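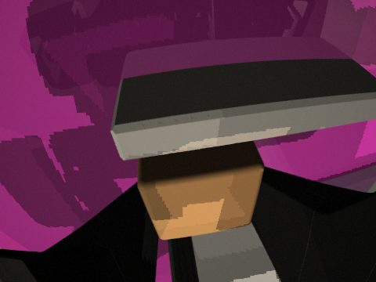

Marisol Becerra hat an diesem Vormittag schon sechs Pferde auf der Bahn gehabt, als sie sich in der Sattelkammer in Pellham einen Kaffee eingießt. Seit zwei Jahren trainiert sie hier auf eigene Rechnung, davor war sie Assistentin im Stall Hembridge. 34 Pferde stehen bei ihr, die meisten sind Dreijährige.

„Angefangen habe ich mit elf“, sagt sie. „Vier davon wollte sonst keiner haben. Mit denen haben wir im ersten Jahr die Futterrechnungen bezahlt.“

Das bekannteste Pferd im Stall ist Undier, ein fünfjähriger Wallach, der im Herbst wegen einer Sehnenreizung aus dem Training genommen wurde. Sein letzter Start liegt 165 Tage zurück. Becerra will ihn Ende März über 1600 Meter wieder laufen lassen, sofern der Boden nicht zu fest ist.

„Er hat gut gearbeitet, aber er ist noch nicht bei hundert Prozent. Das erste Rennen braucht er. Wer ihn dort wettet, soll sich nachher nicht bei mir beschweren.“

Die Pause hat sie zum Teil mit Schwimmen überbrückt, danach kamen sechs Wochen Schritt und Trab auf der Sandbahn. Den ersten schnellen Galopp ging Undier Mitte Februar. Am Zügel hat sich der Wallach nach ihrer Darstellung kaum verändert. Er zieht immer noch stark, vor allem auf den ersten 300 Metern, und geht deshalb morgens meistens allein.

„In der Gruppe macht er ein Rennen daraus. Das kostet Kraft, die wir am Nachmittag brauchen.“

Anders liegt der Fall bei Ledesma. Die Stute hat beide Starte auf der Sandbahn gewonnen, zuletzt mit zwei Längen, und soll nun auf Gras wechseln. Ob ihr das liegt, weiß Becerra nicht. „Die Mutter konnte es. Der Bruder konnte es nicht. Wir probieren es einmal, und wenn es nichts wird, gehen wir zurück auf Sand.“

Für die Saison hat sie sich 20 Siege vorgenommen, im vergangenen Jahr waren es 14. Mehr Boxen will sie vorerst nicht mieten. Es fehlt an Leuten, die morgens um fünf reiten können, und zwei ihrer Arbeitsreiter hören im Sommer auf. Eine Nachfolgerin ist gefunden, die zweite Stelle ist weiter offen.

Auf die Frage nach den Rennpreisen zuckt sie mit den Schultern. „Für die Besitzer ist es knapp, das war es früher auch schon. Ich sage jedem vorher, was ein Pferd im Monat kostet. Die meisten bleiben trotzdem.“

Dann wird draußen das siebte Pferd gesattelt, eine Zweijährige ohne Namen, die zum ersten Mal durch die Startmaschine gehen soll. Becerra stellt die Tasse ins Waschbecken und nimmt die Stoppuhr vom Haken.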